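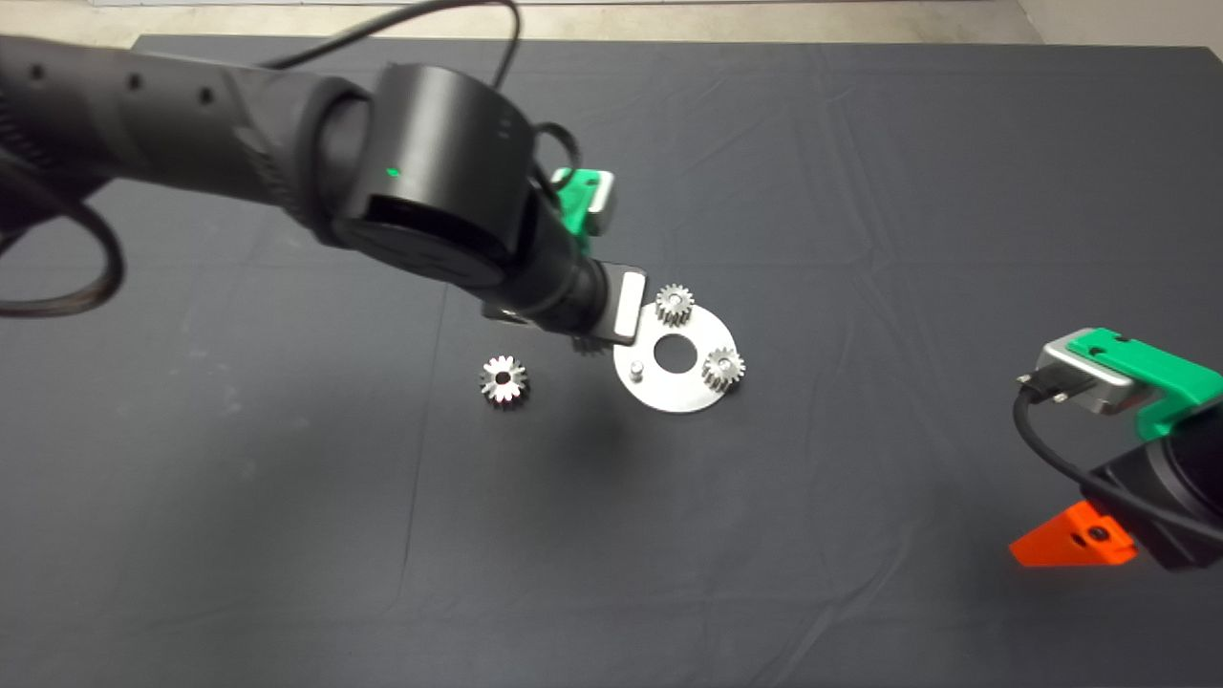 Start with the gears, Marta Kuzmenko tells people when they ask where to begin, and leave cloth for the second year. Lev Yurchenko did both in the same month. He rents bench space at the Kanotance workshop and the arms are his evenings, his weekends, most of his savings.

"Gears are honest work. Fits or doesn't fit," he says. "You're off by a hair and the teeth sit on top of each other and you just have to back out."

The job is a planetary set, small spur gears onto pins on a round plate. He logged 81 tries in October. Won't say how many were good. "More than 40. Put that."

What changed? The approach, mostly. He used to come straight down. Now the arm comes in a little high, wiggles, then presses. Stellan Tangen wrote the wiggle, two lines of code, and Lev has been buying him lunch ever since.
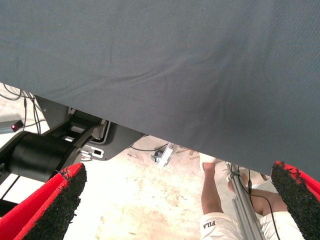
Aileen Manalastas

Cloth is another story. No pins, no hole to aim for. Lev wants a gripper to find a hem and keep hold of it, and fabric slides, bunches, does what it likes. The rough pads on the fingers were his third idea. First was bare plastic. "Like picking up soup."

He's spent $400 on pads and tape alone, wich he would like his brother not to read.

And next? Folding, he thinks. A towel first. Then maybe a shirt, if teh wrist cable quits snagging. I ask when. He's already looking back at the bench.

"Ask me when the towel's done," he says.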